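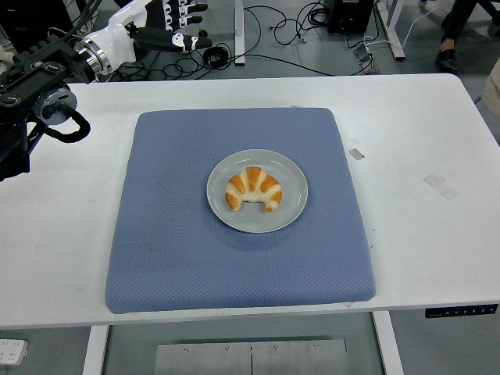 Laminated dough

Laminated dough is a dough made of many thin layers of flour dough kept apart by layers of butter or another solid fat. It is prepared by enclosing a slab of fat in a sheet of dough, rolling the two out together, and folding the result over itself several times. During baking, the water in the dough and in the fat turns to steam and pushes the layers apart, producing a flaky structure. Croissants, Danish pastries, puff pastry shells, and palmiers are among the best-known products made by this method.

Types

Laminated doughs are commonly divided into two groups. Yeasted doughs, used for croissants and Danish pastries, rise through both fermentation and steam. They have a softer interior with an open, uneven honeycomb of air pockets. Unyeasted doughs, chiefly puff pastry, depend on steam alone and bake to a dry, brittle crumb.

A third type, called rough or blitz puff pastry, is made by mixing pieces of cold butter directly into the flour before rolling. Its layers are less regular, and it is generally used for pie lids, tart bases, and savory turnovers.

Preparation

The base dough, known in French as the détrempe, is mixed from flour, water or milk, and salt, with yeast and sugar added for yeasted types. Mixing is kept short so that the dough can later be rolled without springing back. The dough is then rested under cover in a refrigerator.

The fat is shaped into a flat block and wrapped in the dough. Each later sequence of rolling and folding is called a turn. In a single turn the sheet is folded in thirds, like a letter. In a double turn both ends are brought to the middle and the sheet is closed like a book. The dough is chilled between turns, commonly for 30 minutes, although bakeries working in warm rooms may need longer rests.

Croissant dough usually receives three single turns. Classic puff pastry receives six, which gives several hundred layers of butter. Further folding tends to be harmful, as the fat is pressed so thin that it merges with the dough.

Fat and temperature

The dough and the fat must have a similar firmness while they are being rolled. Butter that is too cold breaks into pieces and leaves gaps between the layers. Butter that is too soft is absorbed by the flour, and the baked product becomes bready. Many commercial bakeries use sheets of butter with a lower water content and a higher melting point than table butter. Margarine and vegetable shortening are also used and are easier to handle, though they lack the flavor of butter.

Yeasted products must be proofed below the melting point of the fat. Leakage of fat onto the tray at this stage is a common fault and results in a greasy base.

Industrial production

Lamination by hand is slow and requires steady practice. Small bakeries often use a reversible sheeter, in which a belt carries the dough back and forth between two rollers. Larger plants extrude the dough and fat together in a continuous sheet that is folded on a moving line. The Perron bakery in Clandden, a regional producer of frozen pastry, bakes 595 test pieces in each production cycle and cuts them open to check the evenness of the layers.

Unbaked pieces may be frozen before or after proofing. In a handbook for bakery students, Unnur Grímsdóttir recommends freezing before proofing for small shops, noting that shaped pieces are less easily damaged when firm.

Storage

Baked laminated goods are best eaten on the day they are made. Moisture moves from the interior to the crust within hours, and the outer layers lose their crispness. Brief reheating in an oven restores some of the texture. Refrigeration speeds up staling and is normally reserved for filled products.

See also

Brioche
Choux pastry
Phyllo
Strudel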